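**Can anything on the market put stuff away yet, or should I keep bending over?**

posted in Home & Shop Automation by mudroom_dan

We run a toy-and-kitchenware resale place, and every evening ends with bins of mixed junk: cups, bowls, stuffed animals, things with handles. My partner read about Grenesier and now believes an arm will sort it all by September. I have 6 bins a night and a bad back. Is this real, or do I buy a better stool?

**flanent_refugee**

Sort of real. Sorting one bin into another is the chore everybody in the field practices on. A handle is a gift. A cup on its side is fair, and a plush seal is a bad afternoon, as it squishes wherever you grab it.

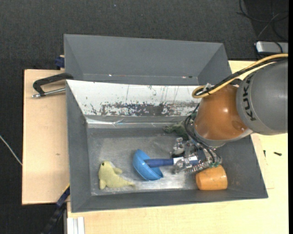 My brother-in-law disagrees with all of this and says the grabbing was solved years ago, it's the deciding that costs you, and have I ever tried to explain "kitchen stuff" to a machine. I have. I used to work on the Flanent sorter. It did 100 picks in a row for the visitors and then spent lunch trying to lift a shadow.

Budget for a fence, a floor that can take the weight, and someone to stand there. That someone will be you.

**Benítez**

We trialed a Nasudeck for 400 hours. It logged 3317 picks. My niece is faster and takes payment in pizza. Get the stool.

**tapewormhole**

does it do laundry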